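20th April -- Skandero, the maker of walking maps for small towns, opens its new route guide to all residents of Nidden in May. The guide will be free of charge, in print and as a download, and it covers every public road and footpath inside the town limits.

The work on the guide started from a simple complaint. Many people in Nidden wanted to walk to the market or to the school, but the old map from the town office showed only the main streets. Paths behind the gardens were missing, and two of them had a wrong name. Skandero asked residents to send their own daily routes, and 300 households answered by letter or by e-mail.

"We received drawings on the back of receipts, and they were often better than our first draft," said Seo-ah Seo, editor of the guide. "People know where the shade is in summer and where they can sit down with heavy bags."

The printed guide has 8 fold-out sheets, one for each district. Every route shows the length, the steep parts and the nearest bench. For families with strollers there is a separate mark, and the routes with steps are listed on the back page. The type is larger than in the earlier Skandero guides, as older readers have requested.

The first print run is 2292 copies. They can be picked up at the library and at the Shim bookstore during opening hours. Schools may order a class set by writing to Jerome Maglaya at the Skandero office -- please include the number of pupils and the name of the teacher.

Quiet roads with trees on both sides have their own chapter, with advice for walking in the evening and for sharing the road with bicycles. 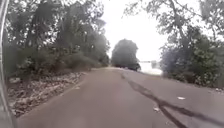 Nam-gil Ok finds that this chapter should have been longer, and he has asked that the next edition also include the routes to the neighboring villages. Skandero will take up this request when the second edition is planned.

Corrections to the guide are welcome at any time. A reply card is included with each printed copy, and no stamp is needed.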